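The Board: What I Learned From Setting Up a Peg and Fixture Workspace
Design and Making, second project report
January 2022

I picked the workspace for my second project mainly because everyone else picked the parts. There is a lot of glory in a nicely printed peg, and I get it, but I kept looking at the surface the parts sit on and thinking that somebody had to decide all of that too. How big is the board? What color is the table? What goes behind it? Those turned out to be the questions I spent my whole term on, and I had a much better time than I expected to.

My starting point was the Hustari layout, which is what our course at Fokanville uses for assembly work. You have a dark table, a flat board on top, and a bunch of fixtures and loose pieces that go together in some way. My job was to write up how the layout works and suggest changes for the next class. The budget was 370 dollars, and I'm happy to report that I came in under it (mostly by being stubborn about fabric).

Let me start with color, because that was the first thing I changed my mind about. I had planned on a wood board. I like wood! But I tried blue pieces on a sheet of pine at home and they looked muddy, especially in the evening with only the ceiling light on. White was so much better. The blue jumps right out, and the edge of the board is easy to find against a dark tabletop. The one thing I don't love is that the fixtures are white as well, so white sits on white and you have to rely on shadows to see where a fixture ends.

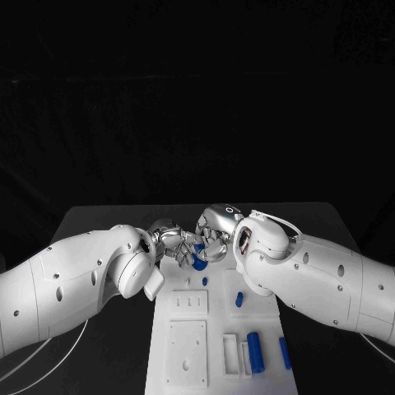

Indine Watkins

The black backdrop was my favorite part to research. Before this I figured a backdrop was a backdrop. Then I spent an afternoon working at a table with a bookcase behind it, and I kept losing track of small parts every time I looked up and down again. With plain black fabric there is nothing to look at except the work. I bought mine off a remnant roll for 60 dollars and hemmed it myself, badly. It creases if you so much as look at it, so my advice is to roll it around a tube between sessions — never fold it.

Then there's the question of where the board goes. I tried it at the back of the table, off to one side, and in the middle. The middle won easily. You can get to it from the left and from the right, and you keep some bare table around it to park things on. If you're sharing the job between two sides, that bare strip matters a lot more than you'd think. In my first try I had the board way over to the right and I was leaning across it the whole time, knocking things over with my sleeve.

Loose pieces were the messy part of the project (in every sense). I made a test set of my own with blue pegs and white holders, and I ran the same little routine over and over: spread the parts out, put them together, clear the board, do it again. I did 200 rounds in all, spread over the last weeks of the term. The pegs that were standing upright at the start were much nicer to pick up than the ones lying flat. A peg on its side wants to roll, and a short one is hard to get hold of without nudging its neighbor. So in my final layout every peg starts upright, and the pieces that can't stand get more room between them.
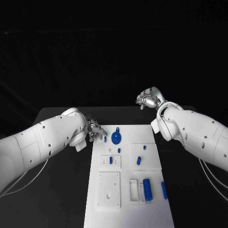
Figure 2. Blue and white parts spread across the board, with a small blue peg standing upright.

I also played with how far apart everything should be. My early layouts were super neat, all rows and columns, and they were annoying to use because reaching for one part meant brushing past three others. A looser spread looks less tidy but works better. I ended up leaving a hand's width around anything tall. For the low pieces, two fingers was enough.

A few things I would do differently. I'd buy the board last, after measuring the table twice, since mine came slightly too long and I had to trim it in the driveway. I'd test the lamp earlier in the term, too. A bright white surface throws back a lot of light, and by the end of a long session my eyes were tired. Turning the lamp toward the wall helped, and a less shiny board would probably help more.

My recommended layout for August, when the new class starts, is pretty short: dark matte table, white board in the middle, black fabric behind, pegs upright, space around the tall stuff. The drawings and the shopping list are in the project folder under job number 3598, along with my first three layouts in case anybody wants to see how crowded they were.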